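Hung Out to Dry: How Share Houses Treat the Hand Towel
Project report, Domestic Design elective
Kha Khổng and Thoa Tôn

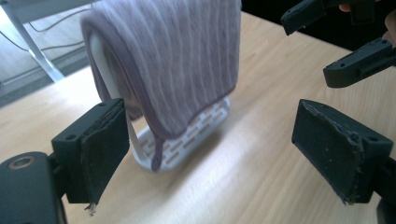
We picked towels after our first topic, kettles, was taken by another group. Our question was whether people hang a small towel more neatly when it has its own stand on the table, or whether they drop it in a heap regardless of what you buy them.

Method

Nine share houses near campus agreed to take part. Each kept a towel diary for 30 days in November, which meant a tick on a sheet every time somebody used the towel and a second tick if it went back folded over the bar. We ended up with 446 uses on paper. Fouad Nimri's house handed in a sheet with curry on it and we have treated those entries generously.

The stand we used is white plastic with an arched top bar and a flat base with slots in it. Our test towel was purple with wavy stripes and a darker edging, chosen for its colour because a grey one would have vanished into somebody's laundry. A strip of the edging hangs down past the hem nearly to the table. We considered trimming it and then argued about whether that counted as tampering.

Results

The towel was folded back over the bar 47 times. We had hoped for more. Most of the neat entries came from Kyung-hwa Woo's house, where she later admitted to doing everyone's ticks as well as everyone's folding.

Several people said the arch was easy to use and then didn't use it. The favourite alternative was the back of a chair.

Limitations

We never recorded who was home. Next time we would also attach the pen to the sheet, as four houses lost theirs in the first week.

Contact: Kha Khổng, Domestic Design student projects | © 2021 the authors | Back to top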